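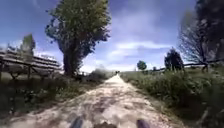 A gravel path between rail fences, with trees along both sides.

Lomis drops its no-deposit bonus, keeps the banner

Sunday, May 7, 2023

Lomis, the online casino that spent most of April telling visitors they could play for free, has stopped letting them do it. The site's $20 no-deposit bonus closed to new sign-ups over the weekend, to be replaced by a "matched welcome" that requires a deposit. The banner promising free play was still up at the time of writing. Clicking on it takes you to the deposit page.

Amato, the company that runs Lomis and a handful of sister sites, announced the change in a note to account holders that ran to four paragraphs and used the word "exciting" in each of them. The old bonus, it said, had been "a tremendous success with our community." Tremendous success is an unusual reason to close something, and the note moved on quickly to the new loyalty tiers.

The figures were lower down, under a heading about transparency. Amato says 3350 people in the state claimed the no-deposit bonus during April. Of those, 2663 never put any money of their own into the account. They took the $20, played it, and left, as the advertising had invited them to. The company calls this group "non-converting guests."

A good many of the guests have a different name for the arrangement. The bonus came with a playthrough requirement: any winnings had to be bet over and over before they could be withdrawn, and the total that had to be wagered was $4000. For a person starting with $20 on a slot machine that pays back less than it takes in, this is a long afternoon with a predictable end. The requirement was set out in full in section nine of the terms, after the part about leap years.

Several players posting on the Jonwood gaming forum last week said they had believed the bonus was cash. One had got as far as picking out a grill. Another reported reaching the halfway mark before the balance went to zero, and asked whether progress could be carried over to a new account. It could not, and neither could the player have a new account.
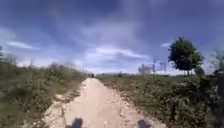

The dirt path runs on, with broken white stones along its left shoulder.

The new offer is simpler in the sense that there is less of it. Lomis will match a first deposit dollar for dollar up to a limit that depends on how the deposit is made, with bank transfers treated most kindly and prepaid cards least. The matched money expires after a week if it is not played. Playthrough still applies, though the note describes it as "relaxed" and leaves the number to a table, and the table to a link. On Saturday night the link went to a page about responsible play, which is worth reading in its own right.

Anyone who claimed the old bonus before the cutoff can keep using it under the old terms. Amato says nothing will be taken out of existing accounts and that players who are partway through the wagering requirement may finish it, if they care to. Bonus balances and cash balances are shown separately on the account page, in two shades of green. The darker one can be withdrawn.

Customer support has had a busy few days. The chat window on Lomis gave a waiting time of 20 minutes on Saturday, and the first reply to our question about the banner was an invitation to claim the no-deposit bonus. A second reply said that the banner was "being updated in stages." We asked how many stages there were and were given a reference number.

Rival sites have been quick to notice. Lullcombe, which has never offered a no-deposit bonus, put out a statement on Friday congratulating itself on having never offered one. By evening it had added a free-spins promotion for new players, no payment needed, one week only. The spins are good on a single game, and winnings from them are paid as bonus credit. The terms run to 11 sections.

Players who want to know what they are signing up for can find three things on most casino sites with a bit of scrolling: the playthrough total, the games that count toward it, and the most that can be withdrawn from bonus winnings. On the old Lomis offer the last of these was $20. So a player who had bet through the entire $4000 and come out ahead would have been paid, at most, the amount they were given at the start, less a processing fee.

Amato says the processing fee is under review. The no-deposit bonus may come back later in the year "in a refreshed format," and account holders who want to hear about it first can sign up for the newsletter. Signing up requires a verified payment method.

Online play at Lomis is open to adults 21 and over who are physically in the state.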